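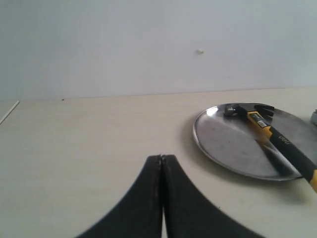
A claw hammer on a steel tray at the Rernwood repair room.

Home News What's On Groups Contact

Filed under: Community, Make and Mend

01/03/2020, by Emlyn Foulkes

Rernwood tool library opens its doors on Tuesday evenings

I own one screwdriver and it's the wrong one for everything, so I was very glad to hear that the tool library in Rernwood is adding an evening session. Until now you could only borrow on Saturday mornings, when half of us are at work or still in our dressing gowns.

I popped in last week for a look round. The library lives in the old Drakos shoe shop, and it has grown a lot since it opened in December. It started with a few boxes of bits from people's sheds (plus a very heavy vice that took two people to get through the door) and now there are 164 tools on the list, from spirit levels to a wallpaper steamer that's booked up until Easter!

The plain old hammer is still what people ask for most, according to Laimutė Jankauskaitė, who set the whole thing up. "Everyone thinks they've got one," she told me. "Then they go to hang a picture and end up using a shoe." I kept quiet at this point, having done exactly that in my hallway.

A claw hammer is a good one to learn on, by the way. Laimutė showed me how to slip a bit of scrap wood under the head before pulling a nail, so you don't dent whatever you're working on. I've been pulling nails for 30-odd years and leaving marks every time. She also had me hold the handle much nearer the end than I usually do, and I only missed twice.

Borrowing costs £2 a week for hand tools and £5 for anything with a plug. The money goes on blades, sandpaper and repairs, and there's also a grant of just over £3,000 from the Prolville Fund to pay for new shelves and a proper workbench.

The evening sessions run from six until eight, starting this week. Bring something with your address on it to join. If you have tools to give away they'd love to see them, though please ring first if it's big, and no more paint, they have plenty of paint. The door is on the Zanden Street side, next to the bakery.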